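What the arm learned, and what I did

I have been going along to the sessions in the old Ritchie building since September, and I said I would write something once I had an opinion. I now have one, though it may not be the one they wanted.

The set-up, briefly. You sit with a controller, the arm copies your hand, and you do the same dull little job over and over. Pick up a soft toy, deal with the basket, put things back, go again. Everything gets recorded. Later the recordings are fed to a program, and the program is supposed to come out knowing how to do it. Marion Nisbet, who runs the Caredach end of things, calls this "teaching". I'd call it being copied, and I told her so. She said that was fine as long as I kept my elbow down.

My first complaint is about the word "easy". The leaflet says anybody can show a robot a task in minutes. Perhaps, but anybody can also show it badly. I spent my first afternoon nudging toys about with the gripper and swearing under my breath, and all of that was saved along with the good goes. I asked if the bad ones would be taken out. Most of them, I was told. Who decides which? A person with a list, it seems, and a lot of coffee.

My second is that you get no feeling back. When I pick up a teddy at home I know I've got it before I look. With the arm I have to look, and then look again from a slightly different angle in my head, and by then I've squeezed too hard or let go too soon. Soft toys forgive you for this. I suspect that is a large part of why everyone who does this sort of work likes soft toys. Try it with eggs, I said. There was some laughter, and no eggs have appeared.

Then there is the number. They want 2000 goes at the toy job before they train anything serious. By the end of last week we had 1858 between us, and I can tell you that goes done at half past four are not the same as goes done at ten in the morning. I get lazy. I come in from the same side every time. If the thing learns from me, it will learn my laziness too, and somebody will put it on a chart and call it a strategy.

I did see the earlier version run on its own, in March 2025, trained on a much smaller pile. It had three tries. One was very good, I'll give it that, smooth and quite spooky, with a little dip of the wrist before the grab that I'm fairly sure is mine. The second missed by a finger's width and closed on nothing. On the third it stopped above the basket and stayed there until Marion switched it off. Everyone talked about the first one on the way out.

Kevau, who supply the software, say more recordings will fix it. Jinitex, who would like to supply the software, say better recordings will fix it. I notice that both answers involve me sitting in that chair again.

I don't think it's a swindle. The people are decent and the arm does move as you'd want, most of the time. I just can't see the step from tidying toys in a black-curtained corner to the helper in the kitchen that the leaflet has a drawing of. My kitchen has a dog in it, and the light changes.

I'm down for another session next week all the same. If you want to come and try it, ask for Marion, and bring a cushion for the chair.
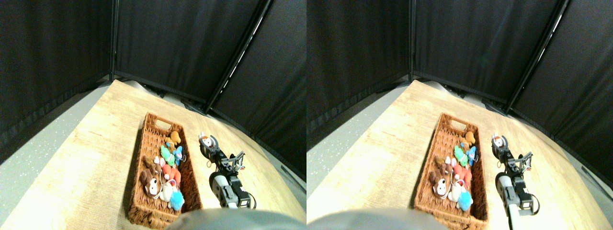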